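Petek: a small set of local crime news reports
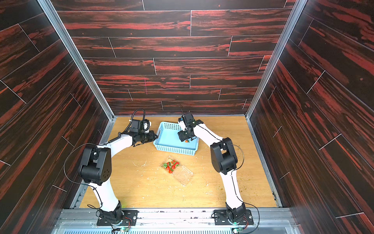 Wood-grain walls and a light tan floor, with crumbs.

Print this page | E-mail this page

Hello, and thank you for stopping by. Petek is a collection of short local news write-ups about break-ins, car thefts, vandalism and the odd recovered bicycle, all from the towns of Ukness and Devik. I started it because I wanted to see how the same kind of event gets told by different small newsrooms, and then it grew a bit, as these things do.

## What you get

- `reports.csv`, one row per report, with headline, body text, town and type of incident
- `updates.csv`, the follow-up stories, matched to the first report by `report_id`
- `terms.txt`, a word list for the police shorthand that reporters tend to leave in

The reports come from 30 neighborhoods. In 27 of them there is at least one follow-up, and the other three only ever got a first story, sadly. That's pretty normal for local crime news, and you'll want to keep it in mind if you plan to study how cases end.

## How the reports were gathered

Danjuma Olatunji went through the newsroom archives and copied the text over by hand (bless him, it took most of a winter). I did the sorting and the labels. Every report was read by both of us, and where we didn't agree on the type of incident we talked it over and wrote the result in the `notes` column. There were 33 of those, mostly arguments over whether something taken from an open garage is a burglary or plain theft.

## Names and privacy

Names of victims, witnesses and suspects have been swapped for tags such as `[PERSON_A]`, and street numbers are gone. An arrest in a report is only an arrest, so please don't treat it as proof that somebody did anything! If you find a name that slipped through, write to me and I'll take it out.

## Loading it

Any spreadsheet will open the files. If you use Sketo, set the text column to UTF-8 first or the quote marks turn to mush.

## Known problems

Version 2 fixed the doubled headlines from December. A few Devik reports still have the wrong time of day, with 7 a.m. where it should say 7 p.m., and I'm working through them slowly.

Rafail Balaskas

Comments

marlow_k: Is the `town` column where it happened or where the paper is?

Rafail: Where it happened. Good question, I'll add that to the column notes.

tessie: The word list alone was worth the download, thank you both.

dpr: Found a street number in one of the garage ones, e-mailed you.

Contact | © Petek project, free to reuse with credit | Back to top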